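Sorting and Recapping in Household Medicine Storage: Containers, Caps and Surfaces

Nigel Bramwell
10/04/2024

14 shares 3 comments

4. Containers and Layout

4.1 Choice of containers

The sorting task was built from items that a household would already own or could buy cheaply. Two kinds of container were used: the amber pill bottle with a white cap, as supplied by most pharmacies, and an open plastic basket of the type sold for drawers and shelves. The bottle is the final store. The basket is the intermediate store, holding capsules between the time they leave one bottle and the time they enter another.

Earlier work at Mernport used a shallow dish as the intermediate store. Capsules were easy to see in the dish but rolled against one another when it was moved, and the low rim gave little protection against spills. A basket with higher sides was adopted in the Feramden protocol and is kept in the present study. Its perforations must be smaller than the smallest capsule in any direction in which the capsule can pass, and this was checked with each capsule size before a basket was accepted.

Caps were treated as objects in their own right. A cap that has been taken off has to be put somewhere, and where it is put affects how easily it is found again. The protocol allows three places: on the table, inside the basket, or on the basket rim. The rim keeps the cap apart from the capsules but is the least stable of the three. 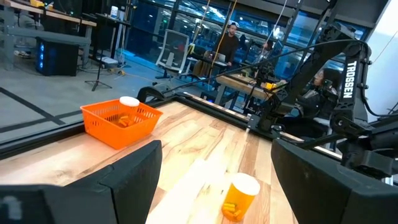 Should the bottle be capped while the basket is still in use?
Cap it whenever no capsule is being moved in or out, including during short pauses. An open bottle is easily knocked over, and the time saved by leaving it open is small.

4.2 Contents and fill level

Fill level was recorded separately for bottle and basket. A low fill is the harder condition for a person working by eye. The amber wall changes the apparent color of what is behind it, so that two capsules of similar shade may be hard to tell apart until they are poured out. For this reason, identity was always confirmed in the basket and never through the wall of the bottle. The full set comprised 358 capsules, divided by size and color before the sessions began. No active ingredient was present in any of them.

Each trial moved 21 capsules. This quantity was chosen in a September pilot as the largest that would lie in the basket without forming a second full layer. Above it, sorters had to push capsules aside to see the ones below, and the time spent doing so could not be separated from the time spent sorting.

4.3 Work surface

All trials were run on a wooden tabletop. Wood was preferred to laboratory bench material because most home sorting is done at a kitchen or dining table. The disadvantage is glare. A glossy finish reflects overhead lighting in wide patches, and a pale capsule dropped on such a patch is slow to find. Grain has a smaller effect of the same kind — a narrow capsule lying along a dark stripe is missed more often than one lying across it.

Bottle positions were varied between trials. In the near layout the receiving bottle stands toward the front of the table and the basket is set farther back. In the paired layout a second bottle is placed close to the basket, so that the sorter has one bottle within easy reach and another beside the source of the capsules.

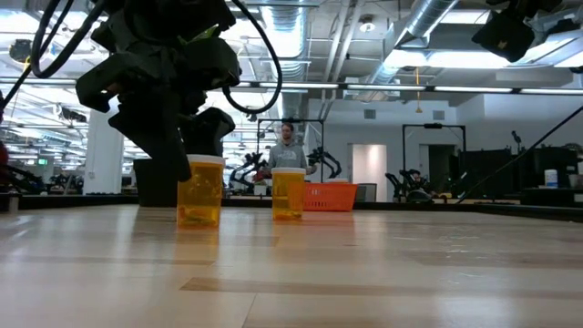 The distance between bottle and basket was expected to matter more than it did. Sorters in the Gunn group carried capsules one at a time in both layouts, and the additional reach was small next to the time needed to bring each capsule to the mouth of the bottle. The Prisham group tended to gather several capsules in one hand, and for them the layout made a clearer difference, as a long reach with a loosely closed hand led to drops.

4.4 Errors

Three classes of error were logged: a capsule dropped outside both containers, a capsule placed in the wrong bottle, and a cap left off at the end of the trial. Drops were the most common. In 8 trials a dropped capsule left the table altogether; these trials were stopped, the capsule was discarded, and the trial was repeated with a replacement from the same size group. Wrong placements occurred in 5 trials, all in the paired layout, where the two bottles have the same color and the same cap. Adding a printed label to one bottle is the obvious remedy and was not tested here.

Caps left off were scored only at the close of a trial. A cap set loosely on the neck without being turned was counted as left off, on the grounds that it would not hold the contents if the bottle were tipped.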